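PRESS RELEASE
May 29, 2025
For immediate use

Brusto opens Candero table-sorting room to visitors in June

Small objects, one big papered table – and 91 new tasks to try

Brusto will open its Candero room to visitors from June, with two sessions a day and space for 20 people at each. Entry free. Booking needed, via the Brusto website.

The room is given over to tabletop tidying. Cups, straws, tubes, the odds and ends that pile up on any desk or kitchen side. Each table is laid with brown kraft paper and marked out in large boxes with blue painter's tape, and the work is simple to explain – pick a thing up, put it in the right box, put it down neatly.

Less simple to do well. Light wooden cups tip if they are knocked. Straws roll, or end up hanging out at an angle. The Perkadix task list, which sets out what goes where, has grown by 91 entries this spring and now stands at 1,353. Visitors will be able to pick up a printed copy at the door and try a few layouts on the spare tables.

Paper and tape are replaced between sessions. Ruotsalainen, which supplies both, is also giving a starter roll of tape to every school group that books before the end of June.

"People look at the table and think it's nothing, then they spend an hour on it," said a Brusto spokesperson. "We want them to have a go for themselves."

Groups of more than 20 should get in touch first so that we can split them accross sessions. Step-free access, coats and bags to be left in the lobby. No food or drink in the room please.

Notes to editors: Press places are availble at both daily sessions. Requests to the Brusto press desk – please give prefered date and session.

ENDS 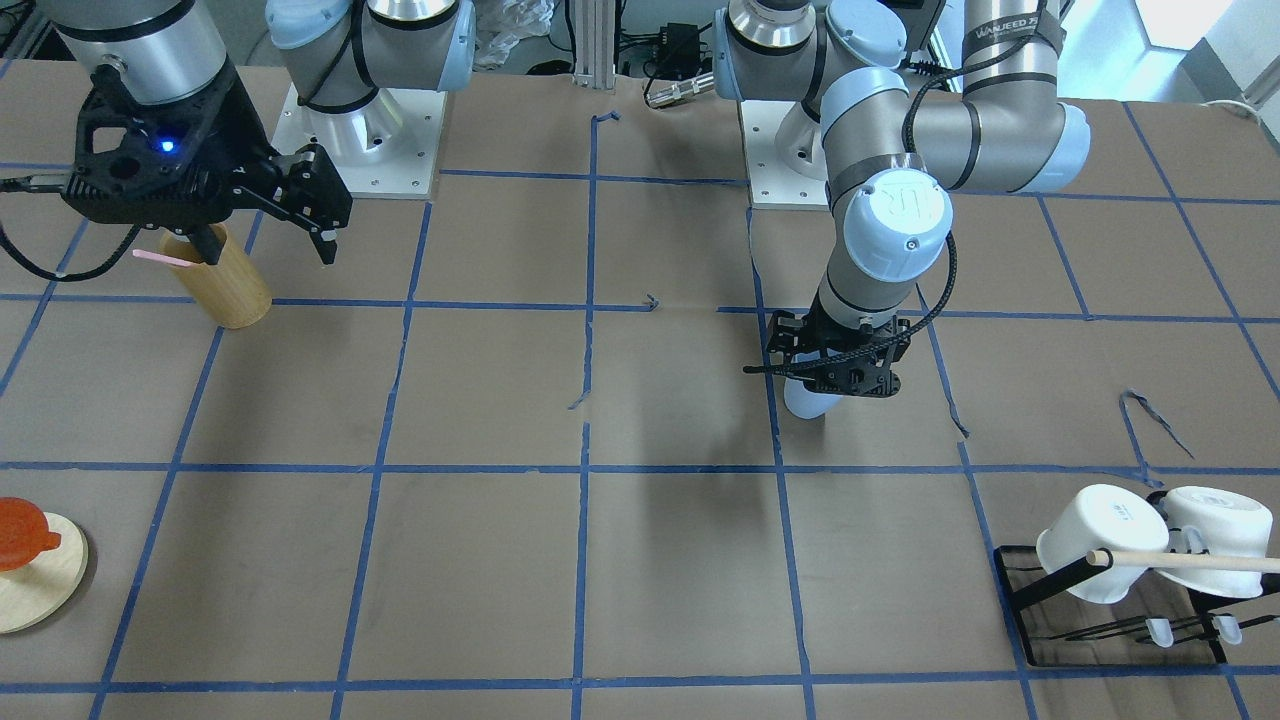
Wooden cup with pink straw on a taped paper tabletop, Candero room. Photo: Brusto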